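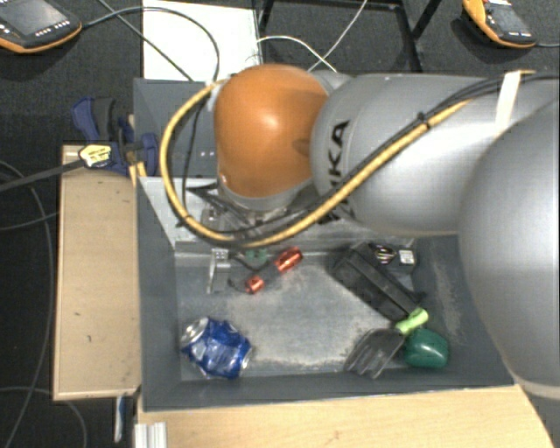
SKYRME, Wednesday, May 19, 2021

Home | Features | Archive

Print this page | E-mail this story

A crumpled blue can and something slim in red and black, like a small flashlight, share the floor of a gray bin. Elis Mostyn has sorted odds and ends like these for 15 years.

Her rule is simple. Cans go to metal. Anything that might hold a battery gets opened before it goes anywhere. "People clear out a drawer and tip it all in together," she says.

Mostyn keeps 2 jars on her bench, one for spent batteries and one for good ones. The bins get scuffed and she doesn't replace them. At home in Udska she sorts on Sundays, at the kitchen table, with the radio on.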